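Ticket 607 – bowls drop out on the lift
Status: open again
Opened by: table setting group
Project: Randamitz (clear and stack the dishes, two hand-held grippers)

Third time this ticket has been opened, so read the older notes before suggesting tape. We have tried tape.

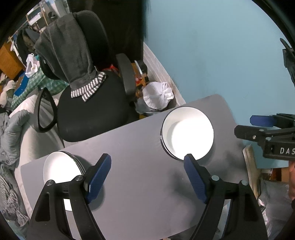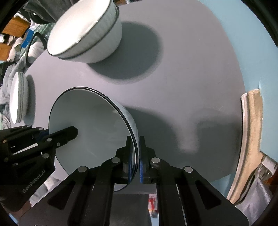

*Nitthorpe Robotics Club – Dish Team*

**What's going wrong**

Plates are fine. Small dishes are fine. The large bowl comes up a few inches, turns in the fingers like a lazy fish, and lands on the table with a noise that has made us unpopular downstairs. It happens with either hand. It happens more when the person holding the gripper is confident.

We need clean recordings for the April showcase. The target is 240 and the log has far fewer that anyone would want to show a judge.

**What we've tried**

1. Wiped the blue pads with a damp cloth. Better for six lifts, then the same as before.
2. Squeezed harder. The bowl turned faster.
3. Squeezed softer. The bowl fell sooner.
4. Swapped left and right grippers. The problem stayed with the bowl, which at least clears both grippers.
5. Tape. See above.
6. Changed the lift speed setting in Oment from 3000 to something gentler, then remembered that Oment only does the playback and has no opinion on how fast a human moves their arm. Changed it back.

**Notes from the afternoon session**

The grip itself looks right: one finger inside the bowl, one outside, rim running between them. Where along the rim you take hold seems to matter a lot more than how hard. If the pads meet close to the rim, there's nothing under the bowl's weight and it swings. Taking a deeper bite helps, but then the fingers don't want to let go neatly at the other end, and the bowl gets set down crooked.

Tipping the bowl on its side and bringing the second gripper in at the rim is slower but steadier. It also means both hands have to agree on something, so expect a few practice runs where they don't.

Shadows are a separate headache. With the light where it is, the bowl throws a big dark patch on the table and the Ha script (our homemade labeler, version "please work") marks the patch as a dish. Twice it has marked the patch as the *only* dish. Opened a separate ticket for that, please don't add to it here.

**Workaround for now**

- Bowls: use both grippers. No single-hand lifts in anything we plan to keep.
- Get the pads well past the rim before closing.
- Wait a beat before lifting. If it's going to turn, it turns then, while it has nowhere to fall.
- Wipe pads between sets. Plain water. Whoever used the lemon stuff, it left them slick and they smelled like a diner.
- If you drop one, stop the recording and mark it as a drop. Do not let it run and call it "put down quickly." I have now read that comment four times.

**Still to do**

- [ ] Measure how far in the pads sit on a good lift and write it down somewhere that isn't a napkin
- [ ] Try the spare pads from the parts drawer on one gripper only, so we can compare
- [ ] Move the lamp, then rerun Ha on the same set
- [x] Ask if we can just use lighter bowls (no – the task sheet says these)

**Update, 4:40 pm**

Two-gripper lifts are holding up. Releases are still ugly. Leaving the ticket open and lowering it from "urgent" to "annoying," a level I had to add to the tracker myself.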